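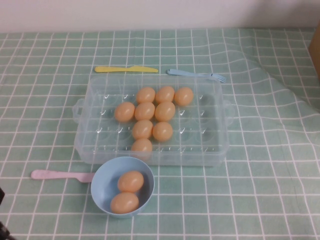
Lavulness began with a kitchen table, a few hens and more eggs than we could ever get through ourselves, and we like to think it hasn't changed all that much. We still sort every egg by hand, on a green checked cloth, into clear trays with a little handle at each end so they're easy to lift in and out of the fridge.

3 min read

These days we pack 500 eggs in a good week, and the neighbours in Markach take most of them – the rest go up the road to Bameler.

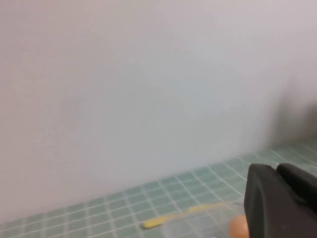 We've never been in a hurry, and we'd sooner turn each egg over and have a proper look at it than rush to get the order out by noon. 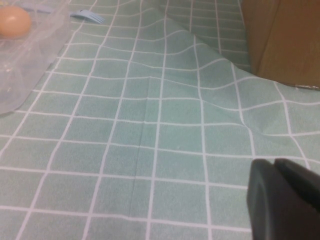 The green checked cloth, creases and all.

If you're passing in June, when the hens are at their busiest, do come and say hello – there's usually a pot of tea on, and you're very welcome to fill a tray yourself.

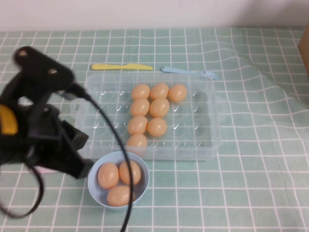
Eight in the tray, with a blue bowl close by.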